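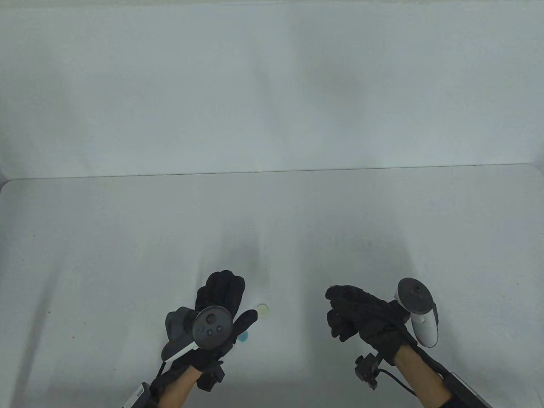
Table against the wall: leave a gap or push it close?

Reading time: 2 min

flollstead_bach
Hello all. I have a light gray table with a plain top, and it stands at a pale gray wall. The front corner on the left is rounded. Near that side there is a soft gap between table and wall, and I cannot stop looking at it. My plan is to make this my place for sorting paper and small repairs, so I want the top to stay clear. Should I close the gap, or leave it open for a cable? Thank you in advance. Ngọc Bạch

Drallo
Close it. Pens go down there, then screws, then you are on the floor with a flashlight. I used a strip of gray foam from Sivakumar and I have not touched it again from July.

tosow_5
I do not agree with Drallo. Foam collects dust and it is ugly after one year. First check if the wall is straight. Put a long ruler on it. In my old apartment the wall was the problem, and I moved the table five times for nothing.

flollstead_bach
I did not think about the wall. The line at the back also looks a little higher on the right, but very little. Can this be the floor?

tosow_5
Can be the floor, can be only your point of view. Use a level on the top, once along and once across. If the feet can turn, it is a small work.

Drallo
For sorting paper a small slope does not matter. You will lose a weekend on it. Better buy a good lamp, gray on gray makes a tired shadow in the middle of the table.

tosow_5
For screws it matters, they roll. She wrote small repairs.

flollstead_bach
Both of you have a point :) I will borrow a level from my neighbor and write the result. No foam for now. Which lamp do you have, Drallo?

Drallo
An old one with a clamp. I will look for the name tonight.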